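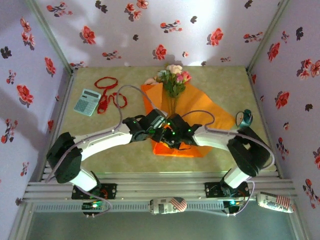 Bouquet wrapping

Bouquet wrapping is the practice of enclosing a bunch of cut or artificial flowers in paper, film or cloth, usually finished with a ribbon or cord. It is done by florists, by supermarket packers and at home. Many claims are made for it, among them that it keeps flowers fresh, that its colours carry fixed meanings and that particular folds are centuries old. Few of these claims come with evidence, and several contradict each other.

Terms

A bouquet, in shop usage, is a bunch that has been arranged before it is tied. A bunch has merely been gathered. A posy is a small bouquet, although no two suppliers seem to agree on where small stops. "Hand-tied" ought to mean that the stems were bound in the hand, without a frame or foam, but the phrase is now printed on so many labels that it tells the buyer very little.

The sheet is called the wrap, the sleeve or the collar. A sleeve is a ready-made cone, open at both ends or pinched at the bottom. A collar is a shorter piece worn around the outside of another wrap. The word "wrap" is used for both the material and the finished article, a source of some confusion in older instruction leaflets.

Materials

Paper is the usual choice for work done by hand. It holds a crease, takes colour well and can be cut with household scissors. Brown kraft paper is sold as the plain and honest option, frequently at a higher price than the coloured sort. Tissue is used as a lining. It tears when damp, and flowers out of a bucket are damp.

Clear film resists water and shows the whole stem, including any leaves that should have been stripped. Non-woven fabric, sold by the roll, drapes softly and is often mistaken for paper at a distance. Waxed and coated papers are marketed as a compromise between the two. Whether a given coated sheet can go in the paper recycling depends on the coating and on the local authority, and the wording on the packet should not be taken as settling the matter.

Colour

Strong colours such as orange, red and deep pink stand out on a counter but compete with what they enclose. Pale roses in pink or peach are commonly set against a brighter sheet for contrast, or against cream for the opposite effect. Manuals tend to state one or the other as a rule.

The idea that each wrapping colour has a message (orange for energy, white for respect and so on) is repeated in a great many shop guides. The lists differ from one guide to the next. It is safer to treat them as sales copy, with the exception of those local customs about mourning colours that people really do observe and may be upset to see ignored.

Method

The commonest home method is the diagonal wrap. A square sheet is turned so that one corner points away from the person wrapping. The bouquet is laid along the line between the near and far corners, with the flower heads towards the far one. The near corner may be folded up over the stem ends. One side is then brought across and held, and the other is brought over it. The overlap is fixed with clear tape, and the waist, the narrowest part, is tied.

A second method uses several smaller sheets, each folded off-centre so that its points do not line up, placed behind and then in front of the flowers. It uses more paper and hides mistakes better. Instructions for it often promise a result in 2 minutes. This seems to refer to somebody who has done it many times, with the paper already cut.

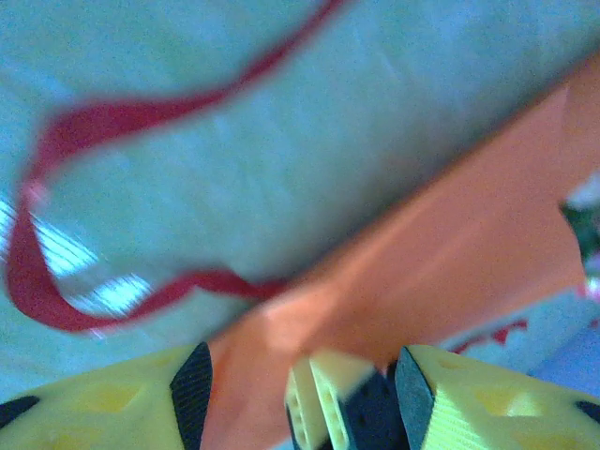 Ribbon and cord are cut before the paper is folded, as it is awkward to hold a closed wrap shut with one hand and look for scissors with the other. A loose length of ribbon also has a habit of sliding under the sheet and having to be fished out again. Red is the most widely stocked colour. Satin ribbon slips, and a single knot in it will seldom hold without a second on top. Paper ribbon grips better and creases badly. Thin cord holds well, but it can bite into soft stems if pulled tight over an unpadded waist.

Tape is regarded by some florists as a sign of poor work. The objection is hard to support. A short strip inside the overlap cannot be seen, and the same people generally accept staples.

Measuring the sheet

Printed guides give sizes, but these assume a standard bouquet, and the size of a standard bouquet is not given. The usual check is to lay the flowers on the flat sheet and see whether either side corner will reach across to the opposite edge of the bunch. If it will not, a larger sheet or a second one is needed. Trimming the stems to suit the paper is also done, though the flowers may then be too short for the vase.

The Rimkutė method

In the Rimkutė method, named after the studio that taught it, the waist is tied before any paper is used and the wrap is then attached to the tie. Its supporters say that this protects the stems. Siiri Eglītis, in a handout dated February 16, 2022, described it as "the only wrap that survives a bus journey" and recommended 5 turns of cord. The handout does not mention any other wrap having been taken on a bus.

Žydrūnas Ramanauskas, who taught from the same handout for a time, later dropped the method and wrote that the extra turns made "a bouquet you need a knife to get into". He preferred a plain diagonal wrap with one tie. The two accounts are often quoted together as though they described a long-running dispute between schools. It was one handout and one reply.

Commercial supplies

Wrapping sheets are sold flat, in packs, or on the roll. The Caltton pack of 200 sheets is aimed at market stalls and comes in mixed colours which the buyer cannot choose. Skilteck supplies a bench roll with a cutter bar, advertised as giving a clean edge every time; the instruction slip in the box advises keeping scissors to hand. The Linus sleeve is pre-folded and needs no tape, provided that the bouquet is the size the sleeve was made for.

Demand is said to peak in spring. Sellers who deal mainly in artificial flowers report their busiest month as October, but these are the sellers' own statements.

Effect on the flowers

A wrap shields petals from knocks and wind. That much is plain enough. The further claim that wrapping makes cut flowers last longer is doubtful as usually stated. A closed sleeve slows drying, but it also traps moisture against the petals, and it does nothing for stems that are out of water. Most advice is to remove the wrap on arrival, recut the stems and put them in a clean vase. With artificial flowers the question does not arise, and the wrap may be left on for as long as its owner can stand the dust.

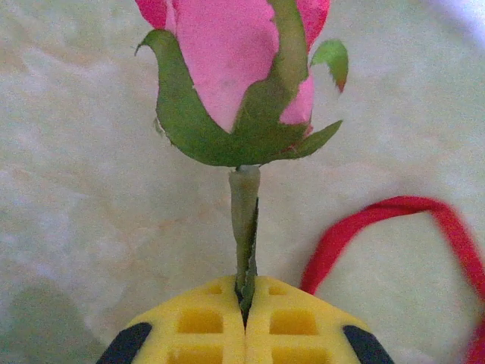
Roses

Roses are the flower most often used in wrapping lessons. A closed or half-open bud stands up to handling better than an open bloom, whose outer petals bruise and brown at the edges. Fresh roses are lifted by the stem, below the green sepals, and never by the head. Growers and wholesalers leave the outermost petals in place as a guard, and florists peel them off before the bouquet is made up. Customers who find a marked outer petal at home can do the same.

The sepals are sometimes used to judge freshness. Sepals lying close against the bud are said to mean a young flower, and sepals turned down an older one. As a rough guide this has some sense in it, but varieties differ, and a single bud may have one sepal pressed flat and another bent well away. Squeezing the bud gently near its base is the other common test. Shops do not enjoy seeing it done.

Thorns are stripped from the lower stem so that they do not puncture the paper. Stripping with a metal tool can take the skin off along with the thorn, and there is disagreement over how much harm this does. The usual compromise is to strip only the part that will be held.

See also

Cut flowers
Furoshiki
Gift wrapping
Posy
Ribbon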